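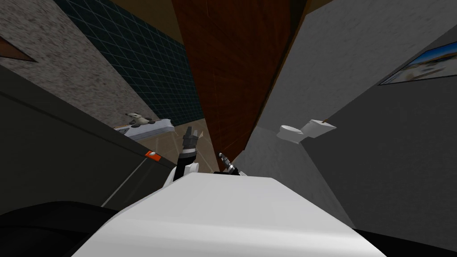 Laiba Khokhar
Dancer and rehearsal director, Molus

11 Jan 2023

We started putting Drirnorance back together last week. It was last danced 8 years ago, in the old hall in Joltville, and of the original cast only Kausar Marwat and I are still with Molus. Jawad Qureshi, who made it, moved away and works mostly with actors now. He gave us permission to do it again and said he would come for the last few rehearsals. Until then it's on me.

People outside dance sometimes ask why this is hard when there's a video. There is a video. It was shot from the back of the hall on the second night, and it shows the whole stage, so everyone in it is small. The lighting was low for most of the piece. In the slow duet you can tell that two people are holding on to each other and that one of them goes down, and that's about all you can tell. There's also a long stretch near the start where the front dancer blocks the back line completely.

So the video gives me the order of things and the spacing. For the rest I have my notebook, Kausar's memory, and my own memory, and those three don't agree.

The first fight was over the opening walk. I had it written down as seven steps and a turn. Kausar was certain it was eight. We both stood up in the studio and did it, and each of us did our own version without any hesitation at all. The video was no help (back line, see above). In the end I called Jawad, and he said he had changed it between the two nights and couldn't remember which way. He told me to pick one. I picked eight, which fits the music better and means the turn lands on the low drum. Kausar was very nice about it.

I've read a little about notation and I did take a short course in it once. I can see why some companies pay for a proper score. We never had the money, and I doubt Jawad would have sat still for it. He worked by showing a thing once, badly, with his coat on, and then watching what we did with it. A lot of what ended up in Drirnorance was one of us getting it wrong in a way he liked. My notebook says things like "K's elbow, but later" and "as if the floor is hot." I knew exactly what that meant when I wrote it. Now I have to teach it to somebody who was in middle school at the time.

The somebody is Areeba Soomro, who is taking my old part. She trained in ballet first and then did a couple of years of hip hop in the after-school program at Maes, the studio where we rent our hours. She is quicker than I was. She picks up a phrase in two or three goes and then waits politely while I argue with Kausar over what it's supposed to be.

What I wasn't ready for is how much of the part was just me. There's a place before the second section where I used to put my left hand on the floor before getting up. I taught it to Areeba as a step. She asked what count the hand went down on, and I had to think, and then I remembered that I had a bad knee that winter and couldn't get up without it. Jawad never asked for it. But he never took it out either, and it's there in the video both times the phrase comes back. I left it in for now. She does it with a straight arm, very clean, and it looks like choreography. 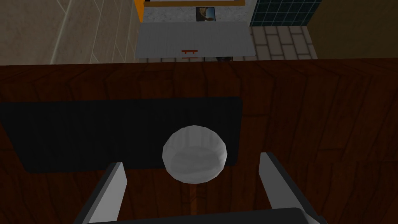 White bowl and black mat on a dark wooden tabletop.

The duet is the part I worry about. Junaid Naqvi is dancing it with Areeba, and he has good hands and plenty of patience, but the weight in it is odd. The lift isn't really a lift. She leans back past the point where she could save herself, and he has to be late. If he's on time it looks like a partnering class. If he's too late, she's on the floor. When I danced it with Kausar we found that gap over a whole season and I don't have a season to give them.

We tried it 4 times on the first day and stopped. Next time we did it sitting down, back to back, just passing weight, for most of an hour. Junaid said he felt silly. After that we stood up and walked it at half speed with no music, and there was one time through where she went back, he waited, and I held my breath. Then they both started laughing and lost it. I wrote "yes, that" in the notebook, so somebody can be confused by it later.

The music is another problem. Our copy runs a bit faster than the one in the video, and I can't work out if the video is slow or if someone changed the file at some point. Kausar says the fast one is right. My body says the slow one. I've asked Jawad to look for the original.

The hall seats 87, and we have it for two nights. I'd like the new cast to have the whole piece in order by the end of January, even if it's rough, and then spend what's left on the duet and the ending. I haven't said anything about the ending yet. On the first night we finished in the dark and on the second night the lights stayed on -- Jawad says that was on purpose, and the man who ran the board told me at the time that it wasn't.

Next rehearsal we're doing the floor section. I've told everyone to bring knee pads, including me.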